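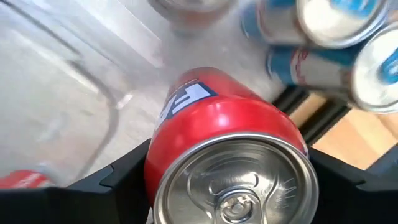 Stellero Gallery — Issue 272, page 2

Cans, Cans, Cans!

I have loved drink cans since I was small enough to get a sticky chin from every one of them, so putting this gallery page together was pure pleasure. Our opening picture is a red one on its side, with big white letters edged in dark navy running diagonally on the body. You get an F and an A before the rest slips away around the curve, and I could look at that lettering all day. Blue and white cans are lying in a stack behind it, and the colors are wonderful together.

A few lines to go with it, from me and from two readers who care about this stuff as much as I do:

The lid. Look at those rings! Bright silver, one inside another, with a sunken panel in the middle and the pull tab sitting there waiting. The way the light runs along the upper rim where silver meets red is my favorite part.

The stamping. There are raised marks pressed into the right side of the lid. Maysoun Darwish collects lids only (she has 459 of them, sorted by tab shape, in old Chamoun cookie tins) and she wrote to say that the stamping is what she checks first. She runs a thumb over it with her eyes closed.

The red. Glossy, with a pale stripe of light across the shoulder. Cheuk-hei Shek keeps his reds on a separate shelf from everything else and swears no two match. His shelf is up to 507 cans now, and he would like to hear from anyone with spare reds to trade.

The blue and white. I'm a sucker for a banded can, and the one on top has blue on its lid too, a nice extra that a lot of collectors miss when they store theirs upright.

Next issue we go into bottle caps, so send yours in by the end of October — scratched ones and bent ones very welcome!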